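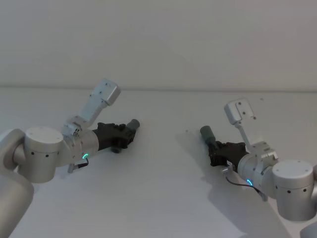

Joining two flexible hoses end to end is one of those small jobs that is in almost everything we cover this term, and I think it's one of the most satisfying things to learn well. You find it in vacuum cleaners, pool pumps, dryer vents, dehumidifier drains, all of them. Start with the place you do it. A plain matte white tabletop with a bare, pale wall behind it is a lovely surface for this work, because a gray part shows up on it right away and the shadows are soft enough that you can still read an edge. Set your own bench up that way before Monday's session if you can. An old sheet taped flat does fine.

Lusonness Evening Program
Household Fittings and Repairs, Unit 2: Hoses and Couplings
Notes for the session of November 10, 2025

What we covered last time

Smooth tubing and barbed fittings. If you missed it, borrow the Brolo binder from the front desk and read the pages on barbs and clamps. You won't need clamps tonight, but the idea of a fitting that seats against a shoulder comes back again and again.

Why corrugated hose is different

A ribbed hose bends easily without kinking, and that's the beauty of it! The wall folds at each ridge. The same folding is what makes it awkward to join. Push on the end of a long floppy piece and the push goes into the ribs, so the hose squats down or bows out sideways and the end wanders off its mark. Hold it close to the end. The nearer your grip is to the fitting, the less hose there is to bend.

Hold it firmly, too, but don't crush it. Squeeze too hard and the round opening turns into an oval, and an oval won't go onto a round tube no matter how much you lean on it. 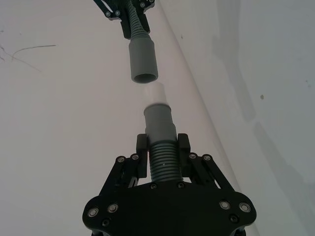 Lining up comes before pushing, every time. Most of the trouble I see at the benches is people who start pressing while the two parts are still at an angle to each other, and then try to steer. Get both hose ends onto one straight line with a short gap still between them, and stop there for a second to look. It also pays to know what is on the end of your hose. The lower one has a smooth gray connector over the ribs, stepping up to a wider collar near the top, and a pale tube end stands up above the rim. A step like that is a nice landmark for your eye: if the collar looks level, the hose under it is usually pointing the right way. Check from the front, then from the side. One view can fool you badly.

Terms for tonight

Collar - the wider band on a connector. Sometimes it's a stop, sometimes just a grip. Find out which before you force anything.

Seat - the position where a part is fully home.

Ridge and valley - the high and low parts of the ribbing. Cuts go in a valley.

Dry fit - putting the joint together with no sealant, to see how it goes. We dry fit everything in this course.

Bench exercise

Work in pairs, one set of parts from the Estrella box per pair.

1. Cut a 300 mm length of hose. Follow a valley all the way around and trim off any whiskers.
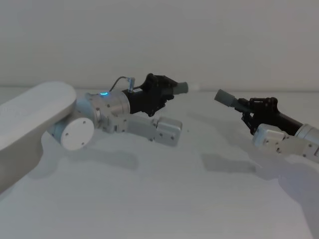
2. One person holds the bottom piece upright and keeps still. The other brings the second piece in, stops short, and checks the line from two directions.

3. Close the gap slowly. If you feel it catch on one side, back off and line up again.

4. Once it's home, tug gently. Then take it apart and swap jobs.

5. Repeat with your eyes on the side view only, and notice how much harder it gets.

Spare connectors are in Cirkent drawer 449. Please put them back by size!

For next time: bring a hose from home with a joint in it, any kind, and be ready to tell us how it holds.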